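Small-part handling practice

Small-part handling practice is a group of working rules for robot cells in which a gripper holds thin or light plastic pieces and brings them to a fixture. The rules are kept by user groups and by single workshops, and they stand beside the general safety standards for robots – they do not replace them. The best known set is the Flestel sheet, which was first written for the training hall in Stumura and later taken over by the Radwan workshops.

Contents of the Flestel sheet

The sheet has 36 rules in 2 parts. The first part is about the gripper. Finger pads must be cleaned before every shift, and the grip force is set with the thinnest part of the batch. A part with a hole or a tab should be gripped so that this feature stays free. Finger pads are checked after every 1,000 grips and changed when the surface has become smooth.

The second part is about the fixture and the space near it. Screws of the fixture are marked with paint after tightening. Cables on the arm need enough length for the full turn of each joint, and cables on the floor should be kept out of the walking path. A new program runs at low speed for the first 100 parts, with one person in reach of the stop button.

Use and criticism

The Wundell edition, issued in May, is shorter and leaves the grip force to the maker of the gripper. Some users find this version too open, above all for flexible parts, where a small change of force can bend the piece. Both editions are still in use, and a workshop should write in its cell log which one it follows.
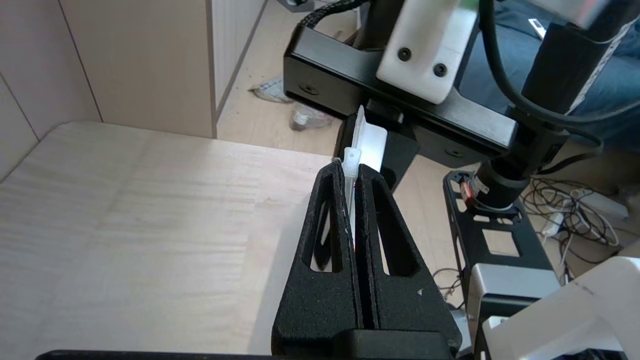
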